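Support > Heating and hot water > Closed tickets > Boiler loses pressure overnight

December
Opened by Krum Kneževič, updated by Krum Kneževič and Doina Hoxha

Ticket 358. Priority: normal, changed to high on the second morning.

Problem as reported

The boiler in our building in Dreltbridge loses pressure during the night. In the evening the gauge shows 1.4 bar. At 6.40 in the morning it shows 0.5 bar and the display gives the low pressure fault, so there is no heating and no hot water until somebody fills the system again. The boiler is a Govach wall model, eleven years old. It feeds nine radiators on two floors. I am not a heating engineer, I only look after the building, so please excuse me if I use the wrong word for some part.

What I did before opening the ticket

I filled the system with the filling loop to 1.4 bar and closed both valves of the loop. I checked that they are closed by taking off the flexible hose and holding a dry paper under each end for ten minutes. The paper stayed dry. I bled the radiators on the upper floor. From two of them came some air, from the others only water. After the bleeding I filled again to 1.4 bar.

Next morning the gauge was at 0.6 bar. The air was therefore not the reason, or not the whole reason.

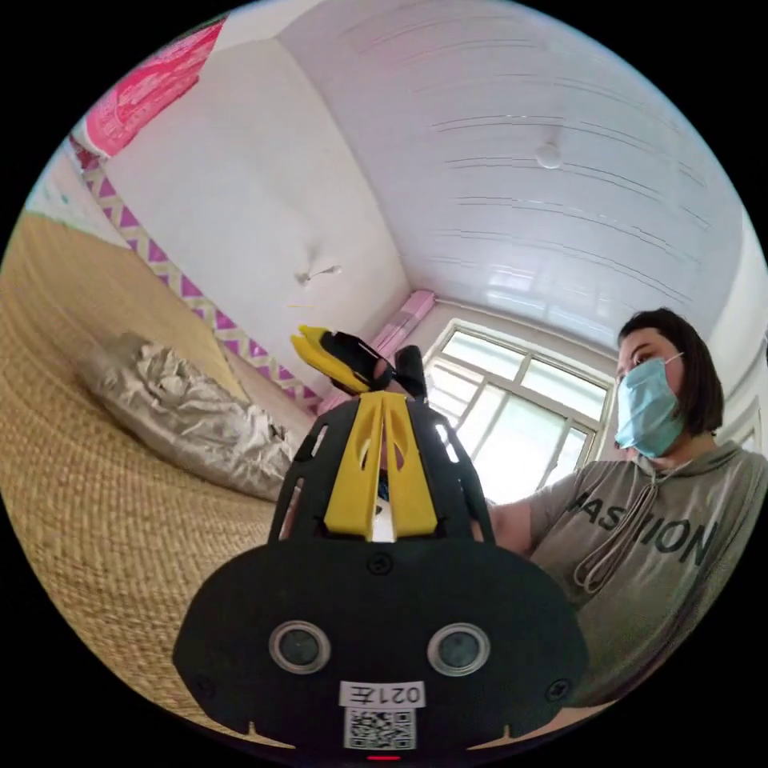

I also went to every radiator and put a sheet of kitchen paper under each valve, on both ends, and left it there for the night. In the morning all the papers were dry except one on the lower floor, in the corridor, where there was a small brown spot, the size of a coin. I tightened the nut by a quarter turn. I do not believe that so small a spot can explain a loss of almost one bar, but I write it here to be complete.

First answer from support (Doina Hoxha)

Thank you for the good description. Please do two more things before we send anybody. First, find the copper pipe which goes from the boiler through the outside wall. It is the discharge of the safety valve. Tie a small plastic bag over the end in the evening, not tight, and look in the morning if there is water in it. Second, write down the pressure when the boiler is cold and again when the radiators are fully hot. Please write the times too.

Update, Krum

I did both. The readings are these:

17.10, cold: 1.4 bar
17.50, radiators warm: 2.3 bar
18.30, radiators hot: 2.9 bar
22.00, hot: 2.7 bar
23.15, heating off: 1.9 bar
06.40, cold: 0.5 bar

In the bag there was water. I poured it in a kitchen measuring jug and it was 600 ml. The night was dry, so it is not rain.

I should mention that the heating programme was changed in the autumn. Before, it started at 15.00 with a lower temperature. Stavros Trajkovski from the ground floor asked for hotter radiators in the evening and I set the flow temperature from 60 to 70 degrees. It is possible that the fault was already there and we did not see it with the lower temperature.

Answer, Doina

Your numbers are very useful. A rise from 1.4 to 2.9 bar is too much. In a healthy system of this size I would expect the hot pressure to stay under 2 bar. The safety valve opens at 3 bar, and an old one may open a little before. It lets out water while the system is hot, and when everything cools down there is too little water left, so you read 0.5.

Most probably the expansion vessel has lost its air charge. It is the flat round red or grey tank behind the boiler or inside it. It has a valve like the one on a car tyre, under a plastic cap. With the boiler off and cold, please press the pin in this valve for one second only and tell me if air comes, water comes or nothing comes. If it is water, the rubber inside is broken and the vessel must be changed. Please do not pump it up before I answer.

Until then, put the flow temperature back to 60 and do not fill over 1.2 bar.

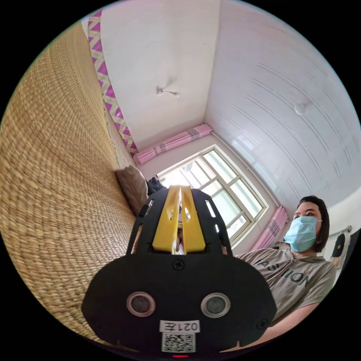 How long can we use the boiler in this condition if we fill it every morning?
A few days at most. Every filling brings fresh water with oxygen into the pipes, and this makes rust and sludge, and the safety valve can stay a little open after it has worked many times.

Update, Krum

I pressed the pin. Nothing came, no air and no water. I held the tyre gauge on it and it showed zero.

With 60 degrees the hot pressure was 2.4 bar at 18.30, and the morning pressure was 1.1. There was only a little water in the bag, I could not measure it.

Answer, Doina

Good, the rubber is probably still whole. I have booked Lorcan Ní Mhurchú from our Greditz workshop. He will empty the system, charge the vessel and check if it holds. He will bring a new safety valve, as the old one has opened so many times. The call-out is 133 and the valve with fitting is included in it. A new vessel, if it is needed, would be 185 more. Please confirm.

Update, Krum

Confirmed. I have spoken with Kalliopi Spahić, who signs for the building, and she agrees to both prices. The key to the boiler cupboard is with me and I am there from 8.00.

Engineer's note, entered by Doina

Vessel at 0 bar on arrival. System drained, vessel charged to 0.8 bar, no drop after 45 minutes. Vessel kept. Air valve core was leaking and was replaced. Safety valve replaced. Nut in the lower corridor remade with new olive. System filled to 1.2 bar cold, inhibitor added. Hot pressure at 70 degrees: 1.7 bar.

Update, Krum

Readings for the three nights after the visit, cold at 06.40: 1.2, 1.2 and 1.1 bar. On the third morning I bled the bathroom radiator and some air came out, I think from the new water. I filled again to 1.2 and it has stayed there for five days. The bag is dry and I have taken it off, so the pipe end is free.

The paper in the corridor is dry also.

Status: closed by Doina Hoxha. Please check the vessel charge again at the next yearly service, and open a new ticket if the cold pressure goes under 0.9 bar before that.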